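Handheld grippers for cloth: wide pads or narrow tips?

Forum > End effectors > Handheld and teleop

paddlefoot
We have two handheld grippers to pick from before we order more, and I'm stuck. One is the Trulov with the wide flat pads, the other is the Sekia with narrow tips. Everything we do this winter is soft goods — shirts, towels, pillowcases — and most of it happens on a bed, so the thing underneath is soft too. I've had both for a couple of weeks and I change my mind every evening. The Sekia gets under an edge nicely but I keep losing the cloth when I lift. The Trulov holds on fine but grabs the sheet along with the shirt if I press too hard. Has anybody run both on fabric for more than an afternoon?

gantrygoose
Narrow tips, every time. With wide pads you have no idea what you've pinched. I did 157 shirt picks with the Sekia last month and dropped 4, and I was not being careful.

paddlefoot
What surface?

gantrygoose
Table with a felt mat.

lowtorque
Well, there you go. Felt on a table doesn't come up with the shirt. A duvet does. I'd throw out any table numbers if the job is beds. We made that mistake with the Achari wrist, tuned the closing force on a bench and then spent days wondering why it was lifting the bedding.

gantrygoose
I don't buy that it's a different problem. It's the same pinch. If you come in flat and close slowly you get one layer, mat or mattress. Wide pads just hide bad technique because they grab so much that something always stays in.

lowtorque
Hiding bad technique is a feature if you have six operators and two of them started this week!

mossy_encoder
Can I bring up cameras, since the original post didn't? Whichever one you get, look at how much of the view the fingers eat. The Trulov fingers sit right in the lower half of the wrist camera. On our first batch I couldn't see the contact point at all when the jaw was closing, I could only guess from how the cloth moved. We added a head camera and that fixed most of it (it also doubled the storage, so be warned).

paddlefoot
Yeah, I noticed the fingers. I thought it would bother me more than it does. With a very wide lens you still get plenty of the bed between them and a ton of background behind, and the background helps the tracking. A bare wall with nothing on it is much worse. Ours kept drifting until we had some stuff along the wall for it to lock onto.

mossy_encoder
Same. Plain walls and plain sheets are the worst combo there is. What are you using for the pose?

paddlefoot
Whatever ships with it, I haven't touched the controller settings other than the jaw speed. I dropped that to 36 and it stopped snapping shut. 37 felt identical, so don't read anything into the number.

ratchetpants
Late vote for wide pads, with one gripe. The bolts at the joints work themselves loose on mine, and you don't notice until one finger is lagging behind the other. I put a paint mark across each one and check them when I swap batteries. Arimdale sells a pad with a softer face that fits the same mount, and I like it for towels. For thin shirts I went back to the stock pads — the soft ones sort of roll the fabric instead of holding it.

gantrygoose
So the wide pads need aftermarket faces, paint marks and a second camera. Got it.

ratchetpants
Ha. I said I had one gripe, not that I was switching.

paddlefoot
OK, I spent this morning on the wide pads with one blue cloth on the green bedding and went slow, flat approach like gantrygoose said. It's better than my first week. I still want to try coming in from the side where the cloth is already bunched, I think the pads like a fold a lot more than a flat edge. Two wrist views first, then the head camera with the jaw on the cloth.
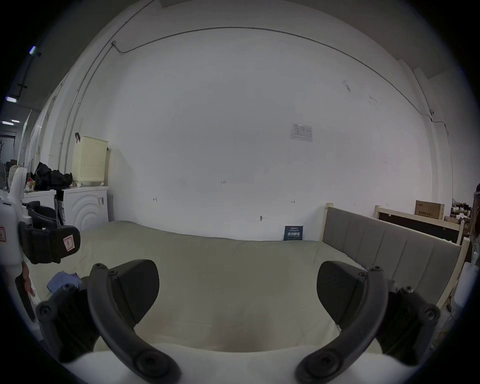
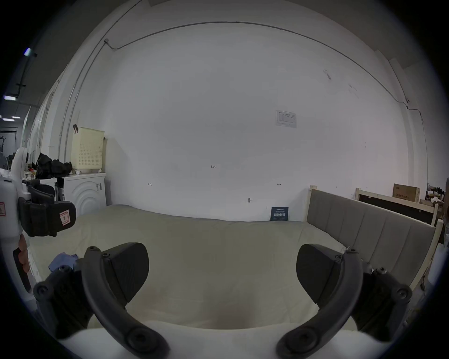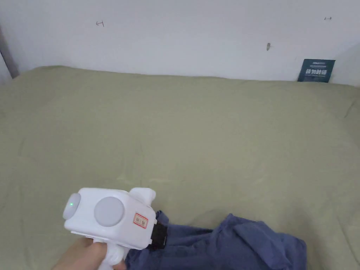 Re: Handheld grippers for cloth: wide pads or narrow tips?

lowtorque
The head view is the one I'd label from. You can tell where the black jaw meets the cloth, and I'd never get that from the wrist views with those big pads in front. Try the side approach and please post the bad ones too, I learn more from those.

gantrygoose
Fine, the grip looks decent. It's bunched up though, and bunched is easy. Lay it flat and send me that one. I'll run the Sekia on my own bed tonight with the felt mat put away, and if I drop more than 4 I'll come back and say so.

mossy_encoder
If you're both doing it, use the same kind of cloth. Cotton shirt, medium weight, no buttons on the side you're grabbing. Otherwise we'll be arguing about fabric until spring.

paddlefoot
Deal. I have a plain cotton shirt that'll work. Jaw speed stays at 36 for all of mine, stock pads, no Arimdale faces.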